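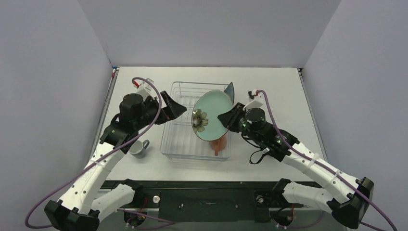
Teaching two arms to load a dish rack: by hand or by remote?

Print this page | E-mail this page

Posted by Safta Mocanu, 8 March 2020

Hello all, first time posting, so be gentle! I've got a pair of arms on a bench and I'm trying to show them how to put crockery in a rack. Plates, a mug, that sort of thing. At the moment I drive both of them by remote, one controller in each hand, and I record everything I do. The software is Virance, which came recommended on here.

My trouble is the plate. The right arm grips it by the edge and holds it over the rack, tilted, and then I get stuck, because I can't feel anything through the controllers. I'm going by eye and I end up hovering and fiddling and tipping it back and forth before I dare let go. I've got 54 recordings so far and I'd say most have a long wobbly bit in the middle. Will the arms learn the wobble? Should I give up on the remote and just take hold of the arms and push them through it instead? And what is the left one supposed to be doing while the right one has the plate? Mine mostly hangs there with its gripper open.

Oh, and the mug. If it's lying on its side, do I need to show it being stood up first, or can I cheat and start every go with it upright?

Print | E-mail

Rawiri Quinlan

Yes, they'll learn the wobble. They copy what you do, dithering included, so if you stop and think over the rack they'll stop over the rack too, and sometimes they never get going again. I had one park itself above a sink for the best part of a minute, which was very funny until I had to show it to somebody.

What I'd do is practise without recording. Properly practise, I mean, 15 goes in a row until you're bored with it, and only then switch the recording on. Your hands sort themselves out. I'd also stop trying to do the whole lot in one smooth motion. Come over the rack, line the plate up with the slot, lower it until it touches, open the gripper. A short stop at the lining-up stage is fine so long as it's the same sort of stop each time.

Pushing the arms by hand is lovely for the feel of it (you notice straight away when the plate catches on the rack) but you've got two arms and, I'm guessing, the usual number of hands. You also end up with your own sleeves and elbows in every camera view, and the arms won't have your elbows there to look at when they're on their own. I use it for one-arm jobs with no camera and that's it. Stick with the remote.

The left arm can steady the rack if it slides about. If it doesn't slide, let it go and fetch the mug while the right one finishes. Just decide which and keep to it, don't do one on some goes and the other on the rest.

Print | E-mail

Hemi Ruddock

just get more recordings. we had 3,000 at McAlister and it sorted itself out. plates are easy, wait till you try cutlery

Print | E-mail

Diệp Trình

I'd go along with nearly all of what Rawiri says, but not with Hemi, sorry Hemi! We got to 2,788 on a folding job and I threw out a great heap of them afterwards, and the thing was better for it. A small pile of tidy ones will get you further. Go back through your 54, keep the ones where you didn't hesitate much, and bin the rest without feeling bad about it.

On the mug: don't cheat, or at least don't cheat every time. If it will ever be on its side when the arms are working for real, they need to have seen it on its side. Turn the handle a different way each go as well. I was lazy about that and always had the handle pointing at me, and the arm would only pick the mug up from the one direction.

Do record a few where it goes a bit wrong and you put it right, say the plate lands crooked and you nudge it straight. That's different from dithering, it teaches them how to get out of trouble. I keep those in a separate folder so I know how many I've mixed in.

If your controllers let you turn the speed down, try it for the last little bit of lowering. It's under the hand settings in Virance, or it was when I last used it.

Print | E-mail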